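Comparison set for two parallel-jaw finger designs on a two-arm setup, recorded at the Heltthorpe test room. Controller: Planarus 8. Maintained by Lernonano.

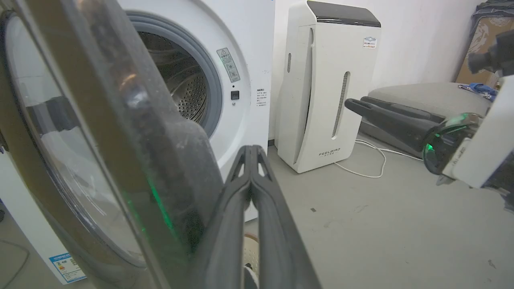 ## What was compared

Finger A is a solid molded finger. Finger B has the same length and open triangular cutouts near the tip, so it bends around an edge when it closes. Both fit the same jaw carriage — two screws, no recalibration of the wrist camera needed if the spacer stays on.

Target tasks, all on a front-loading washing machine:

- `door_open`: pull the door from latched to fully open
- `door_close`: push until the latch clicks
- `cloth_out`: take one item out of the drum
- `cloth_handoff`: pass the item to the second arm

## Contents

| Split | Episodes |
|---|---|
| finger A | 963 |
| finger B | 995 |
| total | 1,958 |

Of these, 61 are marked `abort` and kept. They are useful for failure detection but should be filtered out before training a policy.

Each episode folder holds:

- `wrist_l.mp4`, `wrist_r.mp4`
- `joints.csv` (position, velocity, motor current)
- `meta.json` (task, finger type, outcome, controller build)

## Known problems

- The door glass is curved and transparent. It picks up reflections, including a faint green one low on the glass, and depth estimated from the wrist views is poor there. Use the rim as the reference instead.
- The perforated drum wall gives false matches in stereo. Mask it or lower the feature weight.
- With the door fully open, the left wrist view loses most of its left third to the rim and glass. The right arm is often in view too.
- 34 episodes in `cloth_handoff` have a clock offset between arms. See `offsets.csv`. Apply it before aligning streams.
- Motor current was not logged for builds before the September update.

## Loading

```
python load.py --task door_open --finger B --skip-abort
```

Needs Python 3.10 or later. `--finger` defaults to both.

## Results so far

Finger B holds the door rim at a lower closing force. Finger A is stiffer and places the push more repeatably in `door_close`. No clear difference in `cloth_out`. The Villanueva arm set has not been tested with either finger — pull requests with matching logs are welcome.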